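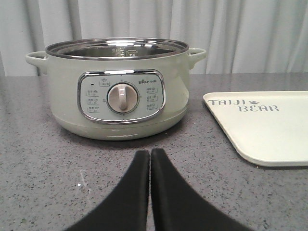 Page last changed: July 14, 2025, by Urho Pesonen

Kitchen bench notebook, pot and plates

I write this mostly for me and Seidu, so please excuse the order of things. The subject is the small-meal setup at the Plerico workshop: one little electric pot, one tray, one pink plate, and what we want to know about them before we write the sheet for the Vasine apartments.

The pot is the green Bear. The mode labels on the panel are in Chinese, and this is my first problem. The knob has three modes on the left side and three on the right side, each with a small icon and a time range. I can guess from the icons but I do not like to guess. I asked Szulc for a translation and I got four of the six modes back. The other two I leave blank in the table until I have them. The label above the knob, 一键小炖, I am told is something like "one key, small stew". Rule for the bench: when you finish, the knob bar points straight up, and you pull the plug also.

Water test. I filled with 137 g of cold water and wrote down the time until I saw the first steam. Two runs, not the same result, the second was faster. I think the pot was still warm from the first run. It must be repeated with a cold pot, one run in the morning and one after lunch. I did not do this yet.

The handles stayed fine for bare hands in both runs. The steel rim did not. I touched it and I will not touch it again. Put this on the sheet in large letters.

Now the plate and where it should stand. In March we had the plate directly on the counter and the food was carried over from the pot with a spoon, and there were drops everywhere between. With the tray next to the pot, the drops fall on the tray and one wipe is enough.
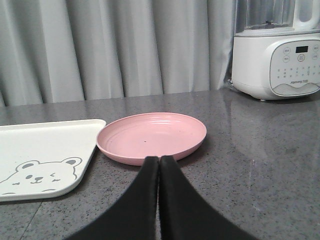

But then the tray takes much space, and the person has less counter left for cutting. The counter in the Vasine kitchens is only 76 cm wide between the sink and the wall. I drew it with tape on our bench and put in everything: pot, tray, plate. It fits, but the cutting board must go away before the pot comes out. So the order of work matters: first wash and cut, then board away, then pot.

About the gray speckled surface. It is nice to look at but it hides crumbs very well. You have to wipe it with the flat hand first and feel them. On the pink plate every small speck can be seen, and I prefer this. The ridges of the plate keep some water after rinsing, so dry it with a cloth.

Lettuce. I tried a leaf left on the plate against a leaf left in the Colton box with the lid on. After 13 hours the edge of the plate leaf was brown and soft. The box leaf was still good to eat. This is not a surprise, but now it is written down. For the sheet: lettuce goes to the plate last, when the pot is already finished.

The tray gets gray marks near the edge. I rubbed with baking soda and a damp cloth and they became lighter, not gone.

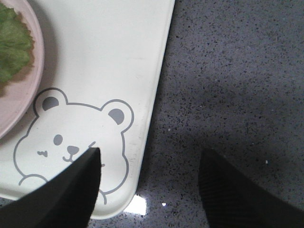 Seidu Baidoo wrote under my draft that he would skip the baking soda, as it makes the surface dull after some months and then it takes dirt even faster. He uses only dish soap and warm water, left on for ten minutes, and he asks that we try this on one corner before I put anything about cleaning in the sheet. He also thinks the lettuce line is too strict and people will put it where they want.

I agree about the soap. The lettuce line stays for now.

Still open: two modes to translate, cold pot runs, soap on one corner, and a shorter cord if we can find one.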